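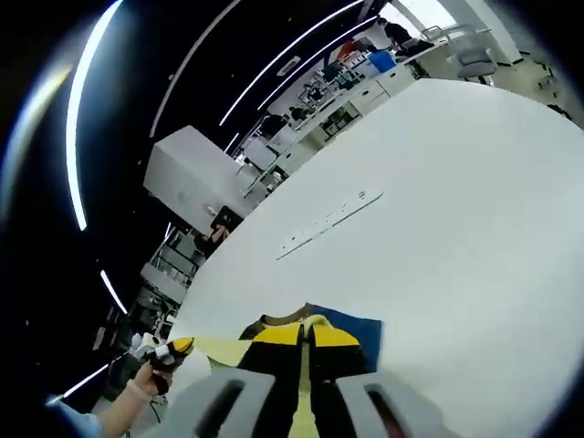
The big white table, Clistusholm

How to run a bus day trip for your social group

Quick version, typed up between other things. Meinir asked for it so she can do the spring one without ringing me every ten minutes. Ours is a mixed group, all ages, a few wheelchairs, a few people who get carsick. Adjust to suit.

Before you book anything

Pick the place first, then the date. Other way round and you end up at a museum that's shut. We went to Landedgate in July, 200 km return, and that's about the limit for one day. Any further and people are cranky by the last hour, me included.

Ring the place. Don't email. Ask:
Is there somewhere for a bus to stop near the door
Accessible toilets, how many, do they need a key
Can we eat our own lunch there or do we have to buy
Is there a group rate and what counts as a group
Seating indoors if it rains

Write down who you spoke to. Very handy when you turn up and the person on the gate has never heard of you.

The bus

Get two quotes at least. Tell them up front about wheelchairs and walkers, not the week before. Ask if the driver's hours cover the whole day including lunch stop, we got caught with an extra charge for that once. Ask about the lift too. One company told Vojtěch the bus had a lift, and it did, on a diffrent bus.

Get the pickup address in writing. Iltano Street has a top end and a bottom end and they don't join up.

Money

Add up bus, entry, driver's lunch, and a bit for whatever goes wrong. Divide by the number of people you are sure of, never by the number of seats. Landedgate came to $1,204 all up and we'd budgeted on a full bus. Wasn't full. Group had to cover $154 out of the raffle money.

Take a deposit. Even a small one. People who've paid ten bucks turn up. Refund cutoff goes on the form in big letters, and stick to it, except for hospital.

Cash goes in an envelope with the name on the front and straight into the receipt book. Not your coat pocket.

Sign up form

One page. Name, phone, emergency contact, food stuff, mobility stuff, meds they need to carry, which pickup stop. Leave a decent gap for writing, the first form I made had a line about as long as a stamp. Photo permission tick box as well, for the newsletter.

Vendula keeps the forms in a folder and the folder goes on the bus. Afterwards they get shredded.

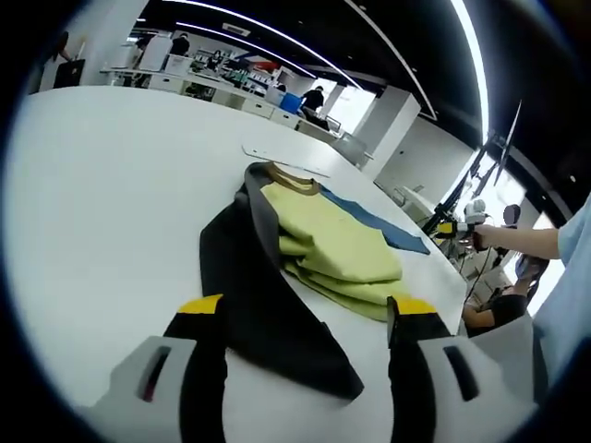

Black garment on the table

Helpers

Every helper gets a list of their own people. Small list. They count their people on, off, on again at lunch, and on to come home. Don't have one person counting the whole bus, someone always gets up to look for their glasses and you start over.

Split the jobs before the day:
Front of bus, talks to the driver
Back of bus, carries first aid kit and sick bags
Lunch
Phone person, stays home near a phone with a copy of the list

Dalibor does phone person for us and is very good at it. Parents and carers ring him, he rings me, I ring nobody till we've stopped.

The week before

Ring everyone. Yes everyone. Confirm stop and time, tell them ten minutes earlier than the real time. Check the weather. Ring the bus company again and ask them to read the booking back to you. We found a wrong date that way.

On the day

Be at the first stop well ahead. I aim for 7:30 if the bus is due at 8. Bring:
Folder
First aid kit
Water, more than you think
Garbage bags, paper towel, wipes
Spare jumper or two
Phone charger
Marker pen

Carsick people at the front, get them settled first. Then wheelchairs, then everyone else. Toilet stop on the way whether they say they need it or not. At Landedgate we stopped at the Sisay roadhouse, two toilets for the lot of us, took 3 times as long as planned. Find a bigger one.

Tell everybody the leaving time at least twice, and set a meeting spot they can see from a distance. Last time it was the flagpole. Worked well.

Don't plan every minute. One main thing in the morning, lunch, then free time. Ludmila's mob spent the whole afternoon in the gift shop and had a great day.

Getting home

Text the phone person when you leave and again half an hour out. Check under seats, racks, and the pocket on the seat in front. Stay at each stop untill the last person has been picked up.

Thank the driver. We pass round a card on the way back.

After

Do the money that night or the next morning while you remember what the receipts are. Write down what you'd change. Mine for next time: bigger toilet stop, fewer sandwiches, second marker pen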